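The Long Table Comes Back

Nadley, early September. Half past five and already the light is going orange behind the feed store. Twenty people on the sidewalk, none of them in a hurry. Dinner is at six, and it's at one table.

Shared tables were supposed to be dead. Too loud, too close, too much of a stranger's elbow. Then Florel opened in the old dress shop on the corner with a single table and 14 chairs, and the town lost its mind a little. They've since squeezed in more benches. It seats 20 now, if people like each other.

I went three times. Had the beans three times.

The rules, such as they are. You sit where there's a gap. Bread goes left. Nobody gets a menu, there's a chalkboard and it's usually wrong by seven. Thirty-two dollars, cash or check, and second helpings until the pot is scraped. 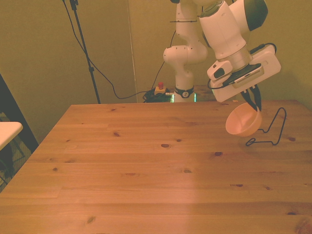 Pine is what most people around here end up with, mainly for the price. It dents. It takes a ring from a hot mug and keeps it for good. The folks at Zaki, the furniture shop two towns over, will try to talk you into oak, and they have a point, oak will outlive your kids. But pine is soft under the arms on a long evening and you can sand it back in an afternoon. Mine has been sanded twice. It has a burn at one end from a skillet, my fault.

Length matters more then wood anyway. Anything under eight feet and the talk splits into two camps. Over twelve and you're shouting for the salt.

What goes on it? Very little. The Florel kitchen sets out bowls and that's it, no chargers, no runner, no little vase to move every time the potatoes come by. Bowls do everything. Soup, salad, bones, pits, the peach thing at the end.
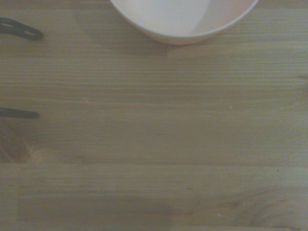

Then there's Grerar, up the valley, population 3229 at the last count. Different deal there. The supper moves house to house, first week of the month, and whoever hosts cooks one big dish and no more. Everybody else brings chairs. I saw a piano bench, a milking stool and a car seat bolted to a crate. Chili that night. Loud, hot kitchen, dog under everything. Best meal of my summer and I couldn't tell you a single thing that was in it besides the chili powder.

Would it work in a city? Some places try. Mostly they charge to much and light too many candles. The trick seems to be a host who sits down. At Grerar the cook eats with you, apron on, and if the rice is gone the rice is gone.

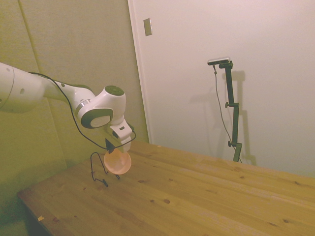 A white robotic arm angled down toward the table.

Go hungry, go early. Florel stops letting people in at 6:15. Bring a jar if you want leftovers, they don't do boxes.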